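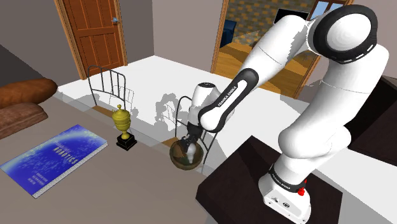
Bol rond en bois (image de synthèse).

Jollport : noms de récipients de table et de cuisine

Version du 17 octobre 2025
Responsable : Dae-han Baek
Relecture des formes françaises : Maëlle Dufour
Langue de la documentation : français

Présentation

Jollport est un lexique des mots qui désignent les récipients ouverts de la maison : bol, écuelle, jatte, terrine, saladier, sébile, et leurs variantes locales. Le lexique contient 2 358 entrées. Une entrée correspond à une forme écrite, dans un lieu donné, avec le sens que la personne interrogée lui a donné. Le même mot peut donc apparaître plusieurs fois, et il ne faut pas compter les entrées comme si elles étaient des mots différents.

Le travail a commencé avec une question assez petite : à partir de quelle taille les gens cessent-ils de dire « bol » ? Nous n'avons pas de réponse unique. Pour certains locuteurs la limite dépend de la taille, pour d'autres elle dépend de l'usage (on mange dedans, ou bien on prépare dedans), et plusieurs personnes ont changé d'avis pendant l'entretien. Ces changements sont gardés dans le champ remarque.

Contenu du dépôt

entrees.csv : le lexique, une ligne par entrée
lieux.csv : les lieux d'enquête et leur code
sources.csv : les sources écrites, avec la cote quand elle existe
guide.txt : le guide d'entretien, tel qu'il a été lu aux personnes
corrections.txt : la liste des corrections depuis la première version

Les fichiers sont en UTF-8, le séparateur est le point-virgule. Attention avec les tableurs, qui transforment parfois les codes de lieu en dates.

Champs de entrees.csv

id : identifiant stable, jamais réutilisé après une suppression
forme : le mot, écrit comme dans la source ou comme l'a proposé le locuteur
lemme : la forme normalisée, vide si nous n'avons pas su décider
genre : m, f, ou vide
lieu : code qui renvoie à lieux.csv
matiere : bois, terre, métal, verre, autre, ou vide
usage : manger, boire, préparer, mesurer, autre
source : oral ou écrit
remarque : texte libre

Le champ matiere décrit ce que le locuteur associe au mot. Par exemple, « sébile » est presque toujours lié au bois dans nos entretiens, mais nous avons aussi des réponses où la matière n'a pas d'importance. Dans ce cas le champ est vide, et ce vide ne signifie pas que la question a été oubliée.

Collecte

Les entrées orales, au nombre de 1 110, viennent d'entretiens conduits par Sumaiya Thambiah et Lino Mancuso dans plus de 100 communes. Les autres viennent de livres de recettes, d'inventaires après décès et de catalogues de vaisselle. Les inventaires ont été transcrits à la main, avec une deuxième lecture par une autre personne.

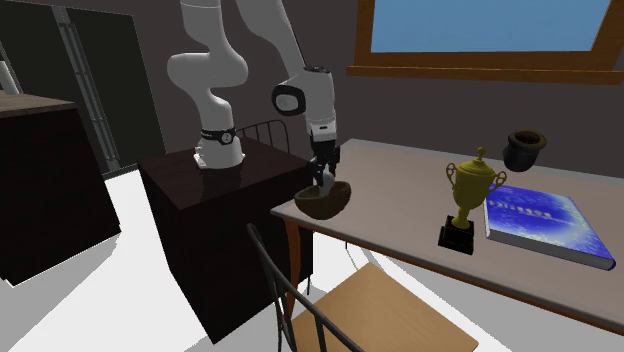
Pendant l'entretien, on ne prononce pas le nom de l'objet avant la personne. Le guide demande d'abord un usage (« dans quoi mettez-vous la soupe ? »), puis une matière, puis seulement les mots voisins. Les premiers entretiens, faits avant le mois de mai, suivaient un ordre différent. Ils portent la mention « guide 1 » dans le champ remarque, et nous conseillons de les traiter à part si l'on compare les fréquences.

Normalisation

Les lemmes ont été attribués avec l'outil Drondov, puis vérifiés un par un. L'outil confond régulièrement « jatte » et « jale », ainsi que le bol pour boire et le bol au sens d'argile. Les règles de correction sont dans corrections.txt. Pour les formes du nord de la zone, nous avons suivi l'usage du glossaire Stolledholm, sauf pour les consonnes finales, que nous gardons toujours.

Limites connues

Les locuteurs de moins de trente ans sont peu représentés. Les catalogues donnent beaucoup de noms commerciaux, qui ne sont peut-être employés par personne à la maison. Le genre grammatical manque souvent dans les inventaires, où le mot est abrégé. Enfin, 10 entrées ont un lieu douteux ; leur code commence par X.

Le lexique ne convient pas pour dater l'apparition d'un mot. La date d'une source écrite est celle du document, et le mot peut être beaucoup plus ancien.

Données personnelles

Les noms des personnes interrogées ne figurent dans aucun fichier. Les enregistrements sonores ne sont pas distribués. Pour les très petites communes, le code de lieu renvoie au canton.

Licence et citation

Les données sont diffusées sous licence CC BY 4.0. Pour citer : Baek, Dufour, Mancuso et Thambiah, Jollport, noms de récipients de table et de cuisine, 2025.

Signaler une erreur

Merci d'indiquer l'id de l'entrée, la correction proposée et, si possible, la source. Les messages en français, en anglais ou en coréen sont lus par l'équipe. Les questions sur les inventaires sont transmises à Mavis Iwasaki, qui a préparé sources.csv.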